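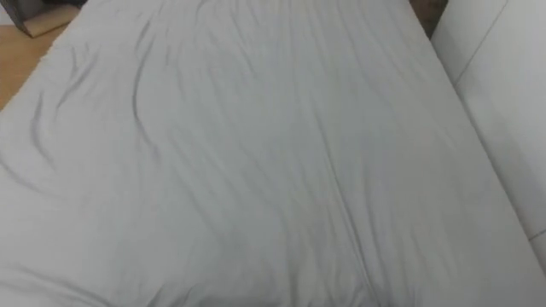 Head camera view at the start of a take, grey cover on the bed, creases mostly on the left.

Teleoperated bed smoothing: policy stalls on low-contrast creases

Posted by flatsheet_13 in Manipulation / Demonstrations
4 comments - 2 shares

I am collecting remote-control demonstrations of a bed-making task. The operator drives both arms from a leader rig and sees only the head camera. The task is to smooth a pale grey cover until no long creases remain. I have 600 takes, all from one bedroom in our Flisinholm test flat, and training is behaviour cloning on images plus joint positions.

The trained policy reaches the bed reliably, makes one or two sweeps, then hovers. It does this most often when the remaining creases are faint. The long diagonal ones on the left it will usually attempt. The line down the lower middle it ignores, or else it sweeps at it until the time limit. My operators disagree about that line too: some treat it as a seam and leave it, others try to flatten it.

Do I need more takes, or better ones? Adding a wrist camera is possible but would mean recording everything again.

Pellegrini_bench
Better ones, to begin with. If your operators disagree about the middle line, the policy is being trained on two answers to the same picture. Go to the bed, find out whether it is a seam or a fold, write the rule down and relabel or drop the takes that break it.

Then look at the pauses. Remote operators stop to think, and on a plain cover in even light they stop for longer, because they cannot judge depth from one camera. Cloning copies the stops. We trimmed every stationary stretch longer than 20 frames from a similar set at Drustmont and most of the hovering went away. Keep the final pause, or the policy will not learn when it has finished.

Check the start poses as well. If every take begins with the arms out of view, as in your picture, the policy has few examples of starting again halfway through. Record 21 short takes that begin mid-task and see whether the stall moves before paying for more.

oldservo
more data. 600 is nothing for cloth

stornico_user
Partly agree with the first reply. I would also try a low lamp to one side before touching the hardware. Diffuse light hides shallow wrinkles from the operator and the network alike. The catch is that new takes will not match the old ones, so keep them as a separate set and mix them in gradually.

On guiding by hand: we tried holding the arm and walking it through the sweep. Contact force was far more consistent than by remote control, but the person's own arms were in the camera view for most of the take, and those images were useless for training. We replayed the recorded motion with nobody near the bed and kept the replay images. It works for a single sweep. It does not work for a full task, as the cloth never lies the same way twice.

Was this page useful? 13 found it useful
Contact - Copyright Stornico community help - Back to top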